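From: Horațiu Ilie
To: house-repairs list
Subject: Re: Regrouting behind the sink, or leave it?

On Tuesday Sudheer Gounder wrote:

> We have small wall tiles in the kitchen, put up before we moved in.
> The grout has gone dark near the sink and a bit crumbly along the
> bottom row. My brother-in-law says to rake it all out and start over.
> I would like to do only the bad part. Will the patch show? And do I
> need a power tool, or can it be done by hand?
>
> Sudheer

Sudheer,

You can do only the bad part. I did mine that way in June and I would do it again. The patch will show a little, mostly in daylight, and less after a few months of cooking.

Before you buy anything, scrub a short stretch with baking soda and an old toothbrush and let it dry overnight. If it comes up pale, the dark part was only dirt. If it comes off on the brush as sand, it has to go.
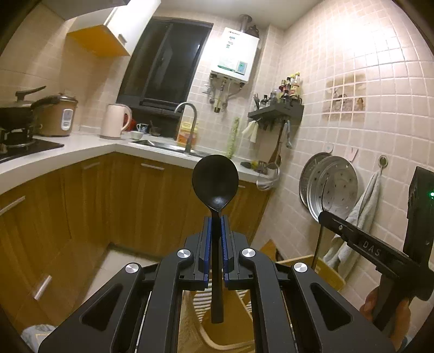
Color is the part I got wrong the first time. I bought plain white because the shelf label said it went with everything. With small pink-beige tiles like these there is a lot of grout for the amount of tile, so the grout color changes the whole wall. Bright white made mine look like graph paper. I scraped it out while it was still soft and went back for a warm light gray from Platine. Mix a spoonful, let it dry on a scrap of card and hold it up to the wall before you decide.

As for tools, a hand rake is enough for one or two rows. It took me 30 minutes to clear the row behind the faucet, going slowly so as not to chip the edges. A power tool is faster but it will jump on narrow joints, and then you are looking for spare tiles.

Do not grout the joint where the wall meets the countertop. That one moves and will crack again by winter. Use silicone there, and leave it 24 hours before you run water near it – the tube may say less, but I would wait.

I have half a bag of the gray left if you want to try it first.

Horațiu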